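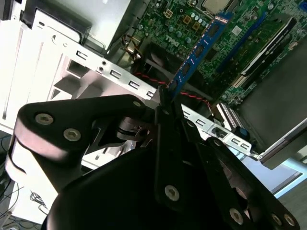
Memory module set: where we are and what changes

Hi all,

The Nanville station has now recorded over 200 episodes of the memory module task. The target is still 2000 for this task, split between us and Rundale. Notes below for anyone recording or labeling this month.

One episode is one attempt: arm starts above the case, goes down to the module, grips it, pulls it free, and sets it in one of the low slotted holders on the gray plate next to the tower. The operator ends the episode when the gripper is open and back above the case. Nothing else goes into the same recording. If you want to practice the approach, do it with recording off.

I went through everything in the Filali folder and marked 61 episodes for review. Most of them have the same fault. The operator closes on the module while the fingers are still tilted relative to the board, then corrects by dragging. The model will copy that. Please line up with the module first, stop for a moment, then close. A slow clean episode is more useful to us than a quick one with a correction in it.

Failed grasps should be kept. Label them "miss" and leave the whole thing in, including the second try if there was one. Only delete an episode if a camera dropped out or the arm went into a protective stop.

Cameras: we use the wrist view and the side view together. At the wrist, the gripper itself takes up a lot of the picture, and on a steep approach you may lose sight of the end of the module. The side view gives you the whole case and the plate at once. Check both before you start. An episode with one view missing can't be used for training with the current loader.

Position of the tower: it stays on its side, open side up, with the plate beside it on the slats. Move the tower a little between episodes and turn it slightly now and then. Write the tower ID in the notes field, and do not clean up the cables inside the case. We want them in different places.

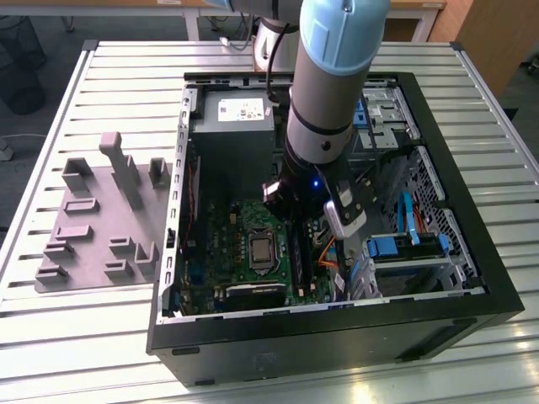
Apinya Somboon wrote:

> At Rundale we have been putting the module back by hand
> after every episode, always in the same slot. Is that OK,
> or should we switch slots? Also, the Drirnon tool splits
> our long recordings in the wrong place when the operator
> pauses above the board. Should we stop pausing?

Switch slots if the board has more than one free. Every 9 episodes is enough, and put the slot number in the notes. If there is only one usable slot, change the tower position more often.

Please keep the pause. The splitter treats any stop in the arm as the end of an episode, and that threshold is too short. I will raise it and rerun your recordings from April, so leave the originals where they are. Until then, start and stop each episode with the pedal and don't depend on the automatic split.

If a module sticks in the slot, stop pulling and end the episode as "miss". Free it by hand before the next one.

Yao-tsung Huang
Nanville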